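We use cookies to remember your settings. Accept / Manage

Skelness Community Hall
Snack Table and Pantry Group, minutes of the July meeting

Present: Ngaio Maihi (chair), Noel Policarpio, Analyn Mercado, Mylene Galang (minutes)
Apologies: Valentina Tapia

Meeting opened at 6:40 p.m.

1. Last minutes
Accepted with one correction. The kettle was bought by Analyn, not Noel.

2. Pantry shelves
Noel has moved the canned goods to the bottom shelf and the tea and coffee to the middle. The top shelf is still too high for most people and will be kept for paper plates and napkins. The left-hand door does not close all the way. Noel to look at the hinge.

Mylene asked that open bags go in the lidded tubs at the end of every session. Two bags of rice crackers were thrown out in June. Agreed. Analyn will label the tubs.

3. Money
Balance in the snack tin after the June shop was $26. The hall has confirmed $100 for the next quarter, same as last time. Ngaio would like receipts handed in the same week and not saved up. Valentina sent word that she still has one from Greteck for paper cups and will bring it Saturday.

4. Supplier
Greteck has raised its minimum order and we no longer meet it. Analyn got a price list from Trumeo, who deliver to Skelness and have no minimum. Their cups are a little more expensive, the tea is cheaper. Agreed to try Trumeo for one order and compare. Noel wanted it noted that he prefers the Greteck coffee.

5. Individually wrapped items
Carried over from the last meeting. Loose cakes on a plate dry out by mid-afternoon and people have asked for things they can put in a bag and take home. Analyn has been looking at single-wrapped cakes and small snack packets from the Asian grocery on Sebastian Street.
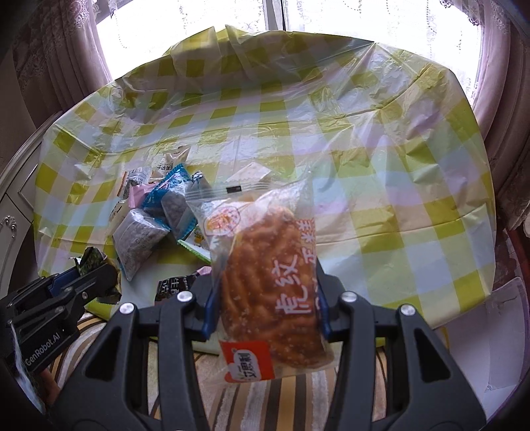 Mylene thought the tiger-stripe cake would go well with the tea drinkers. Ngaio was concerned about price per piece compared with a tray from the bakery. Analyn to bring a mixed selection on Saturday so people can try them before we buy a full box.

Labels were discussed. If the ingredients are not in English, Analyn will ask the store for a translation and we will put a card beside the basket. No card, no basket. Nut items stay on the separate table as before.

6. Trash and recycling
The bin by the side door fills up too early. Agreed to put out a second one for wrappers. Mylene has a spare.

7. Other business
Noel asked for a new dish rack. Left until we know what the Trumeo order costs.
The tablecloths need washing. Ngaio will take them.

Next meeting: same time, small room, first week of next month. Valentina to take minutes.

Meeting closed at 7:35 p.m.

Last updated in July
Shares: 3 | Comments: 0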